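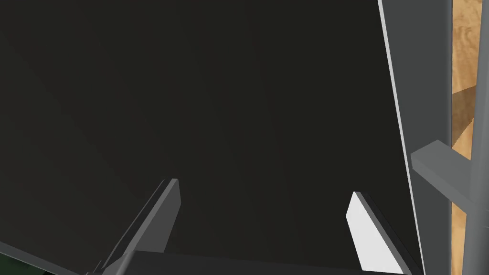 Gripper stall fault: questions we keep getting

Is the Skullham stall fixed?
No. The June patch was meant to cure it. We ran 30 simulated door pulls afterwards and the arm stalled in 18.

Does it happen on real hardware?
Podbridge says not. We have yet to see their logs.

Could it hurt someone?
In simulation, no. On a real arm, we don't know – so keep the guard closed and your hand near the stop button.

Can I just raise the force limit?
Please don't. That hides the fault.

Who do I tell?
Sidra Jadoon. Send the run file, not a summary.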